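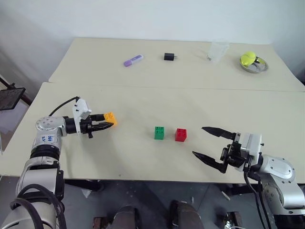 *Two tables pushed end to end, with the small items still out.*

The case against the single large worktable is mostly a case about joints, and I think it is overstated. Arnholm's standard advice for a shared room is to buy one continuous top and avoid seams. A seam collects grit, catches paper and opens when someone leans on one side. All of that is true. It does not follow that the long top is the better purchase.

A pair of smaller tables goes through a normal door. It can be split on Wednesday for two groups and closed up again afterward. When one top wears out, half the surface is replaced. The continuous top we priced from Petrenko came to 990 before delivery, and the stairs would have ruled it out at any price.

The seam also has a use. It divides the surface without tape or labels. Toy bricks can stay on one side, and a bowl with a tennis ball in it, a plastic cup and other odds and ends can go on the other. Elaheh Ghasemi, who set up the room at Callby, calls the far side "parking." Things there are waiting to be put away. Things on the near side are in use. I have found the rule easy to keep and easy to teach.

Color is the weaker point. A pale cream top shows every smudge and scuff, and Wiroj Duangkaew has argued for dark gray since May. I disagree. A surface that hides dirt gets wiped less often. The real drawback of a light top is that clear plastic nearly vanishes against it, and a cup that is hard to see is a cup that gets knocked over. The remedy is colored cups.

What matters more than either is leg height. Two tops that differ by 2 mm will tip a brick placed across the join. Check with a straightedge, adjust the feet, and check again after almost any move. The feet on the Drernholm tables have a 5 mm range, and that has been enough on our floor.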